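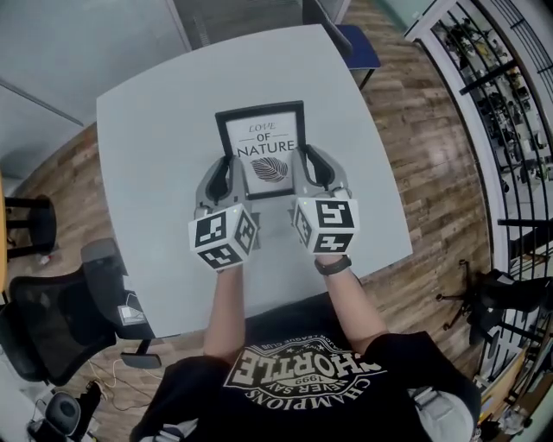

Two hand-held grippers, each carrying a marker cube, hold a picture frame above the table.

Visit report: Trandura software group, Basham
2024-01-23

Our delegation was received at the Basham site for a half-day programme on perception and planning software. The morning was given to Imik, the group's tool for turning recorded hand motion into gripper trajectories.

Imik estimates the pose of each gripper from the printed patterns on its cube. Where one face is turned away, the estimate relies on whichever faces remain in view, and the software records a confidence value for every time step. Staff noted that two-handed lifts are the harder case: a small error in either pose appears as a change in the distance between the grippers, although a rigid object does not stretch. The current release applies a fixed-distance constraint while both grippers are closed.

The library holds almost 2,000 recordings, of which 793 involve both hands. Members asked how faulty recordings are removed. A replay check flags sudden jumps in pose, and a reviewer then decides — a step the group does not intend to automate this year.

The second session covered the Szczepańska planner, which smooths the recorded paths and tests them against the joint limits of the target arm. Its colour-coded timeline was well received. Documentation is thinner than we would like, and the licence for outside organizations is still in draft.

A revised planner is expected in April. The delegation has requested access to the replay tool before then.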